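Comparing two grippers for bin picking: a bench procedure

Updated July 2023

These are the steps we follow when someone wants to know which of two grippers will do better at picking parts out of a metal bin. The example throughout is a two-finger electric gripper from Drarkis against a single-cup vacuum tool from Tisside, both tried on the same six-axis arm. The method works for other pairs. Allow two days, most of it for setup.

What you need

The arm and its pendant
Both grippers, with their adapter plates and cables
A steel bin, the same one for every run
A spring clamp
Painter's tape
27 test parts, all from one batch
A scale that reads to the gram
A notebook or spreadsheet

Step 1. Weigh everything

Weigh each gripper with its adapter plate, fittings and whatever length of cable hangs past the wrist. Catalogue weights usually leave out the plate. Our Drarkis unit came to 905 grams all up and the Tisside tool was well under that. Enter the measured payload and centre of gravity in the controller before you move the arm at any speed. If you skip this, the collision detection will trip at odd moments and you will blame the gripper.

Step 2. Fix the bin

Tape the corners of the bin's position on the table, so that it can go back to the same place if it gets bumped. Put a clamp on the rim if it tends to creep. Teach a three-point user frame from the bin itself, using two points along one wall and one on the floor. Write down the frame number. All of the pick positions should be taught in this frame and none in the base frame.

Step 3. Dress the cables

Run the cables along the outside of the arm and strap them where the links don't flex. Leave a loop at the wrist big enough for the full range of the last joint, then jog that joint to both ends of its travel at low speed and watch the loop. Do the same again with the tool lowered into the bin. A loop that behaves in open air can still catch on the rim.

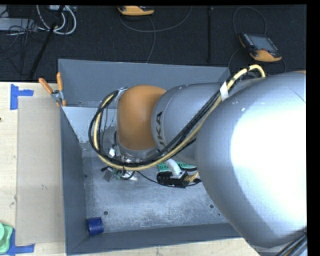

Do I need to recalibrate the camera each time I swap grippers?

Only if the camera rides on the wrist and comes off with the tool. A fixed camera stays calibrated to the base, so a new tool centre point is enough. Check it by touching a pointer to three known spots before you carry on.

Step 4. Set the tool centre point

Use the four-point method and repeat it until two results in a row agree to within half a millimetre. For a vacuum cup, set the point at the lip of the cup uncompressed, then put the compression in the pick program as an offset. For fingers, set it midway between the pads when they are closed.

Step 5. Run the picks

Mix the 27 parts, tip them in and start. Each run is 50 attempts, and you refill the bin when it gets low. Use the same speed and acceleration for both tools. Log each attempt as one of the following:

Picked and placed
Picked and dropped
Missed
Stopped (collision or protective stop)

Don't retune partway through a run. If a setting is clearly wrong, throw the run out, fix the setting and start over. We threw out two in March for a cup that had been fitted crooked.

Step 6. Test the corners separately

An overall score hides the corners, where most real cells get stuck. Put a single part tight into each corner of the bin and try it ten times per corner with each tool. Finger grippers tend to hit the wall with the knuckle before the pads reach the part — note how far off you are in millimetres, as longer fingertips may solve it. Vacuum tools generally reach but lose seal on curved parts. A Kaltness bellows cup helped us with round stock, though it added some swing at the top of the lift.

Step 7. Compare

Put the four outcomes side by side for each tool, then the corner results, then cycle time. We ended up with 161 usable attempts on each gripper, corners included, after discarding a few where the log was incomplete. Look at the stops first. A miss costs a few seconds and the program can try again, but a stop needs a person.

If you're also comparing controllers, finish the gripper work before you start. We moved to a Zou I/O module halfway through an earlier trial and the change in valve delay made that whole set of numbers useless.

Save the program, the frame values and the payload data in one folder, labelled with the gripper's serial number.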